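# Post aus dem Lager: Verein sammelt Briefe ehemaliger Kriegsgefangener

In Prunville ist im Januar ein Vorhaben zum Abschluss gekommen, von dem anfangs wohl nur die Allerwenigsten geglaubt haben, dass es so weit kommen würde: Das kleine Soldatenarchiv hat 2.322 Briefe und Feldpostkarten von Kriegsgefangenen erfasst, und sie dürfen nun von Angehörigen und Interessierten im Lesesaal eingesehen werden. Viele der Blätter lagen jahrzehntelang in Schuhkartons und Kommoden, manche waren noch mit demselben Bändchen verschnürt, mit dem die Mutter oder die Braut sie damals zusammengebunden hatte.

Ivars Šimkus leitet das Archiv und hat die Sammlung von den ersten Anrufen an begleitet. Er erzählt gern davon, wie zögerlich manche Familien zunächst waren und wie sie dann doch, oft nach einer Tasse Kaffee zu viel, noch einen zweiten Stapel aus dem Schlafzimmer holten. Mehr als 700 Briefe stammen allein aus Promville, wo vor dem Krieg ein Regiment lag und wo in fast jeder Straße jemand auf Nachricht wartete.
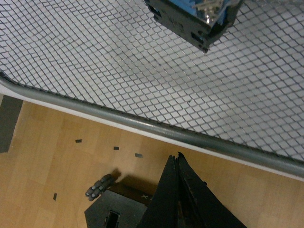 Meléndez hätte sich gewünscht, dass die Briefe schon zu Lebzeiten der Heimkehrer gesammelt worden wären, denn der eigene Vater habe über die Gefangenschaft nie ein Wort verloren, und nun stehe in einer einzigen Karte mehr darüber als in all den Jahren am Küchentisch.

Gerade die Karten haben es den Mitarbeitern angetan, obwohl – oder vielleicht gerade weil – auf ihnen so wenig Platz war. Geschrieben wurde über das Wetter, über das Essen, über den Kameraden aus dem Nachbardorf, der so schön singen konnte. Was die Zensur nicht durchgelassen hätte, ließen die Männer lieber gleich weg, und wer die Karten heute hintereinander liest, der merkt nach einer Weile, wie laut es zwischen den Zeilen wird. Bei 30 Briefen ist bis heute ungeklärt, wer sie geschrieben hat. Für Hinweise, auch für ganz vage, ist das Archiv sehr dankbar.
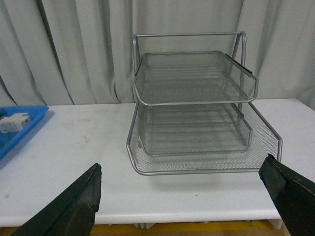
Wer selbst noch Feldpost zu Hause hat, darf sich auch nach dem Abschluss der ersten Erfassung gern melden. Die Originale bleiben auf Wunsch in der Familie, es wird dann nur eine Abschrift angefertigt, und beim Entziffern der alten Handschriften helfen die Archivleute mit einer Engelsgeduld. 

Eine Auswahl von 100 Briefen soll noch als Lesebuch unter dem Titel „Drutelico“ erscheinen, benannt nach dem Lager, aus dem die früheste Karte der Sammlung kam. Der Lesesaal ist nachmittags ab 14 Uhr geöffnet, eine Anmeldung ist nur für Gruppen nötig.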